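Minutes of the Plododer committee, 27 Mar 2018

Present: Cyril Dawber (chair), route group, two new members. Apologies were read.

1. Last minutes
Agreed and signed.

2. June station challenge
The aim is to call at all 40 stations on the Clirnance lines in one day, by train and on foot only. The Horrocks branch remains the problem, with one train every 2 hours after midday. The route group has a plan that does Horrocks first and ends at Bistero. Cyril asked for a second version in case the early train is cancelled. To come to the next meeting.

3. Rules
A station counts if the train stops and the doors open. Getting off is not required. Photo of each station sign, with the time noted. Lifts by car are not allowed between stations.

4. Money
Balance is £159. Day tickets to be bought by each walker. The target for sponsorship stays at £1,000.

5. Craft table
Agreed to run it again at Bistero on the day. Tablecloths to be returned to the hall afterwards.
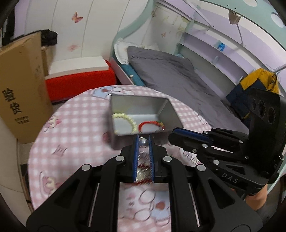

Bracelets in the metal box.

6. Any other business
Timetable leaflets are out of date and should be thrown away. Meeting closed at 9.10pm.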